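Breakfast, Revised

I gave up on proper breakfasts in August, after 34 mornings of trying to poach an egg. Malcolm Oakley, who taught me the whirlpool method, has stopped asking how it's going.

So: toast. Two slices, no ambition. I've made my peace with the lever and the dial, and I even put a towel out, folded, like a person with standards.
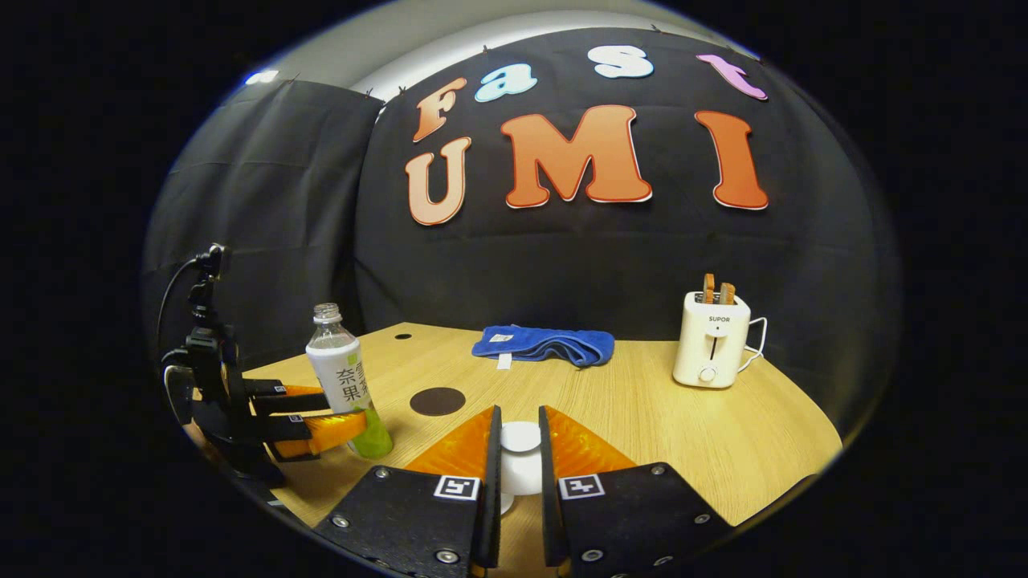
Two slices, golden brown. The green drink counts as a vegetable.

Eggs may return in winter.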